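Print this thread
E-mail this thread

Sofia Michailidis

1/ I keep getting asked how we ended up with the floor we have in the Hurneck office, so I'm putting it all in one thread. We rent the upper floor, and the landlord let us pick the flooring if we stayed inside his budget.

2/ First choice was between sheet vinyl and carpet. Vinyl is easier to mop. It is also loud. We are on the phone most of the day and the people downstairs are an accounting office, so carpet won.

3/ Second choice was broadloom or tiles. Broadloom looks better on day one. With tiles you can lift a bad square and drop in a new one. Our last place had broadloom with a coffee stain by the copier that outlived two managers.

4/ I got quotes from Fastdale and from Dimitriou. Fastdale was cheaper per yard but wanted us out of the building for the whole job. Dimitriou worked evenings, starting at 6, and moved the desks themselves. We went with Dimitriou.

5/ Ask who pays for adhesive and for hauling off the old floor. Fastdale had both as separate lines on page 2 of the quote. Dimitriou had them in the total. Once I added everything up the prices were almost the same.

6/ Color: do not go solid. Solid dark shows lint and solid light shows shoes. We took a gray with a broken stripe, from the Berura sample book. Take the sample home or at least put it on the floor. It looks different standing up on a table.

7/ Order extra. I bought 14 spare tiles and they are in the supply closet, flat, in the box. Dye lots change, and a tile bought next year may not match the ones you have.
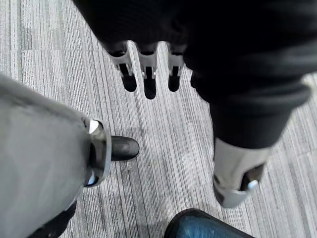 8/ On maintenance - vacuum more often than you think, mostly by the doors. Blot spills, don't rub them. We have a cleaning company in twice a year for the walkways only, and the area under the desks gets done in July when half the office is away.

9/ Chair mats: we skipped them. Get casters made for carpet. A set for one chair cost me less than a mat, and there is no edge to trip on.

10/ A few people asked about the smell. Ours was gone in two days with the windows open. The old glue coming up was worse than the new floor going down.

11/ I paid a $60 deposit on the Berura sample book and got it back when I returned it. Ask for the receipt.

Print | E-mail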